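Search this site Search
Letting Out Your First Flat – speaker notes
August | Posted by Metley Lettings 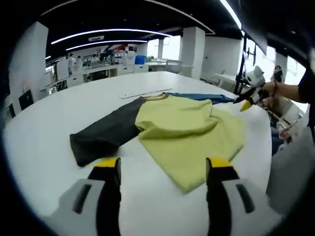 1. Before the viewing
Clear the rooms and open the blinds. Enache Court had 50 inquiries and 2 offers, both from people who saw it in daylight.

2. Setting the rent
Check what the same street gets. We dropped one flat by 200 a month – it had sat empty since spring.

3. The lease
Read out the repairs clause. Pause for questions. Hand out the inventory form.

Related
Deposits explained
Zerno Street: two-bedroom flats to rent
Enilska House parking rules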